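Two grippers, one arm, and the question of the finger pads

Posted 19 Jun 2026 by Hjørdis Bakke

I promised to Reginald Wojcik that I will write down my impressions of the two grippers before I forget them, so he can decide what to order for the Skendley bench. He asked me for one page. It became a little longer, and then I thought that other people maybe have the same question, so I put it on the blog.

The first gripper is the Grodano, which works with air. I have used it since December. It is strong and quick, and it has only two positions, open and closed. For a long time this was enough for me. When Araba Kpodo began to write the sorting program, she wanted to know how wide the fingers are at every moment, and the Grodano cannot tell this. We had added a small switch, but a switch only says yes or no.

The second one is electric, with two fingers, and it came to us from the workshop of Issahaku. You can command the width and the force, and it reports both back. The mounting took me one afternoon. Most of this afternoon went to the cable, because the connector at the wrist points to the side and I did not want it to pull when the last joint turns. I made the loop longer two times. Now I am satisfied with it, but I would like a connector that points upward.

For the comparison I kept the task very simple: take a cube, carry it to the tray, let it go, return. The cloth stayed on the table for both grippers. On the bare table top the cubes slide away when one finger touches before the other, and I wanted to see how each gripper behaves when the cube cannot slide so easily.

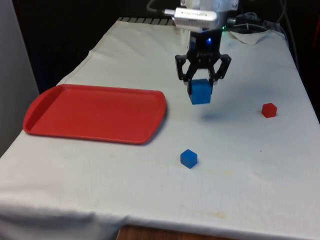 The electric gripper with a blue cube, beside the red tray.

I ran 679 picks with the Grodano and 962 with the electric one. The numbers are not equal because I let the second test continue while I was writing the log script. With air I lost 8 cubes on the way, all of them picked near a corner. With the electric gripper I lost fewer, but I must be fair and say that I also changed the approach height in the middle, so please do not make a percentage of it.

What I can say with more confidence is about the feeling of the motion. The air gripper closes with a knock, and a cube which is standing a little rotated gets turned straight very suddenly. The electric one pushes it slowly into place. Salamatu Boateng, who did the camera calibration, prefers this very much. Her estimate of the cube angle has an error of a few degrees, and the slow closing forgives it.

The controller was the less pleasant part. We use Plurkoda for the arm, and its gripper menu expects a simple output, on or off. To send a width I had to open a second connection and wait for the answer. In the beginning I waited a fixed 300 milliseconds, and this was a mistake, because a wide opening needs more time than a narrow one. Now the program reads the position until it stops changing. It is slower to write and much nicer to use.

The finger pads I have not decided yet. The original ones are fine for cubes. Nkrumah Amegashie cut for me a softer pair, and they hold better with low force, but they collect dust from the cloth and after one day I must clean them with alcohol. Maybe a thinner layer would be a good compromise.

So, Reginald, for the sorting I would take the electric one, and keep the Grodano for the heavy parts. Please order also one spare cable. I will try the thin pads next and add the results under this post.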